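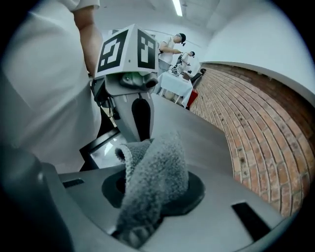
17 Oct 2024
By a Kokham member, for Grurnalex

I've been going to the footy at Flellgate long enough to have sat through some truly dreadful winters there, and I would happily sit through a few more if it meant the reserves kept playing before the seniors. That's the thing I want to talk about, because the club has floated shifting the reserves to a separate ground from next season, and I think it would be a real shame.

The case for moving them is tidy enough. The surface at Flellgate gets chewed up by the second half of the year, the seniors would like a proper warm-up on decent grass, and the Katiyar ground is sitting there with good drainage and plenty of parking. I understand all that (I've slipped over in the goal square mud at a family day, so I have some feeling for the problem!). But a footy club is more than its best 22, and the curtain-raiser is where most of us get to know the next lot of kids.

You turn up early, you get a pie and a spot on the fence, and there's a skinny half-forward you've never heard of who takes a hanger over somebody twice his width. Two years later he's running out for the seniors and you feel like a bit of an auntie. I can't see myself driving to Katiyar for that and then back across town for the main game, and I doubt many families with little ones will either. 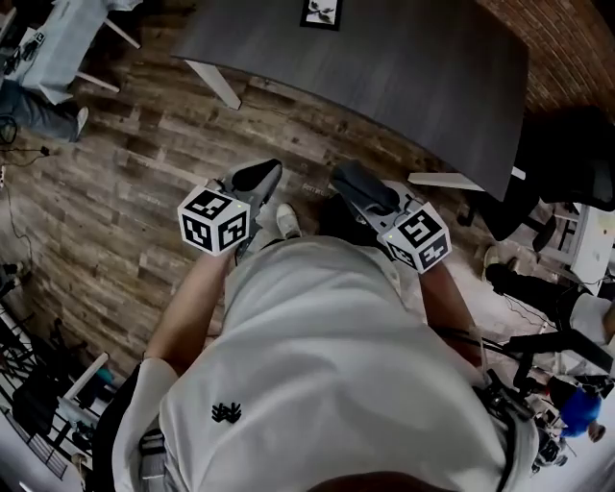
The reserves boys deserve a ground where their game isn't treated as background noise while people find their seats, a fellow member told me after I'd gone on about this at some length. I've thought about that a fair bit since, and it's a reasonable point. There are mornings when the crowd at the first bounce would fit in a minibus. Still, by three-quarter time there might be 2000 people in, and I'd wager a young bloke kicking a goal in front of them remembers it a good while longer than one kicked to an empty car park.

If the turf really can't cope, then trim it back a little. Play 15 minutes a quarter in the reserves, or send 2 of the wettest rounds over to Katiyar and keep the rest at home. The club says it will decide by December, and I hope it asks the people on the fence before then. I renewed my membership the other day, same seat, bay 78, and I'd like to be in it by mid-morning next year with a thermos and a cold backside, watching kids I can't name yet.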